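Ticket 1048: Giveaway entry form rejects comments on blog tour page
Opened 2026-02-25 by Fanni Deák
Status: Resolved

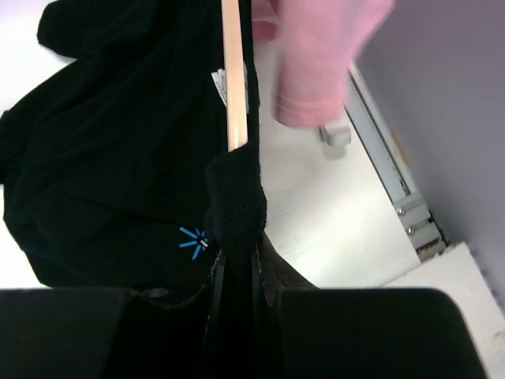

Readers on the Tristine tour stop can read the excerpt and blurb, but the entry form returns "code not valid" when they submit. Three people have emailed me. The other Merkum Books stops are fine.

Tamás Szűcs: Reproduced in two browsers. Cleared the page cache, no change. Which code are you giving out?

Fanni Deák: The one from the publicist's sheet, TRISTINE30.

Tamás Szűcs: The form still has last July's code from the Cidus giveaway — it was copied over with the page template. I replaced it and sent a test entry, which went through. Test entry deleted.

Fanni Deák: Works for me too. Can the deadline move by 3 days?

Tamás Szűcs: Done. The countdown in the sidebar is a separate widget, so I changed that as well. Closing.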